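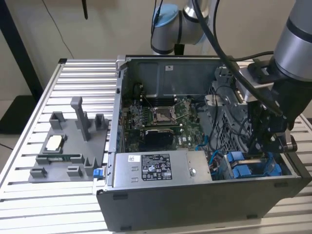
Side panel off, lever up. Older than my marriage and better documented.

Right, a thread about trying to cancel my late uncle's broadband, for anyone with an evening to waste.

My uncle lived in Hebden and had the same internet provider for 22 years. They're called Wona. They used to be called something else, and before that something else again, and each time they sent him a pen.

He died in April. I rang the bereavement line, which is open shorter hours than the sales line. I got a recorded message saying how sorry they were, then a second recorded message about faster speeds in my area.

The first person I spoke to was kind and asked if she could speak to the account holder.

I said no.

She asked if there would be a better time.

I was passed to a different team, who wanted the memorable word. My uncle's memorable word was set up by my uncle, who couldn't remember his own postcode and wrote his PIN on the shed door.

I tried the dog. I tried the other dog. I tried Astesent, the boat he never finished paying for. It was Astesent. I felt like I'd cracked Enigma. The reward was being put back in the queue.

They needed the death certificate. By post. I sent it. They wrote back, addressed to him, thanking him for sending in his death certificate.

I've kept that letter. It's on the fridge. My cousin Ieva thinks it should be framed and I think she's right.

Then came the early exit fee. He'd renewed for two years in the winter because a man rang up and he was lonely and they got talking about cricket. So they wanted 831 pounds, for leaving early.

I asked what counted as a good reason for leaving early. There was a long pause, and some typing.

To be fair to Dean on the complaints desk (he signed his emails Dean Hartley, Customer Happiness), he got the fee wiped in a morning. He also said "sorry for your loss" like a person and not like a form. Dean, if you're reading, apply for something better.

Dean then closed the account. Two weeks later a new router turned up. It was a welcome gift. They'd opened a fresh account in the name of The Executors Of, and wished The Executors Of many happy years of streaming.

I now get a newsletter for The Executors Of. Apparently they're eligible for sport.

Today, October 22, 2025, I had an email saying the final bill was ready. It's for more than 6 pounds, and it's a charge for paper billing. They sent it by email.

I'm going to pay it. I know. He'd have argued it for a year and enjoyed every minute, but he had the stamina, and he had the cricket.

Edit for those asking: no, I can't have his landline number, and yes, it still rings if you call it. Somebody has left the answerphone on. I've rung it twice.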